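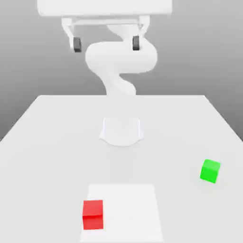

A white robotic arm on a white tabletop.

About Us

Manole is a history society for anyone who likes a good story about the past and wants to hear it from the person who dug it up! We started with 13 members and a borrowed slide projector, and we now have more than 645 people on our mailing list (hello to all of you).

Our talks run from October to May at Nunska Hall, doors at 6:30 p.m. Speakers have taken us through canal building, plague years, royal kitchens and one very lively evening on forged wills. We stream every talk too, and the recordings stay up for members.

We also run two reading groups. Kirnisia sticks to medieval and early modern books, while Gavance takes anything after 1800, biographies especially. Both are friendly, and you're welcome even if you only got halfway through the book.

Our library has 68 titles to lend, mostly social history, and we love suggestions. New members can join any month of the year. Come along, bring a friend, ask the speaker something awkward!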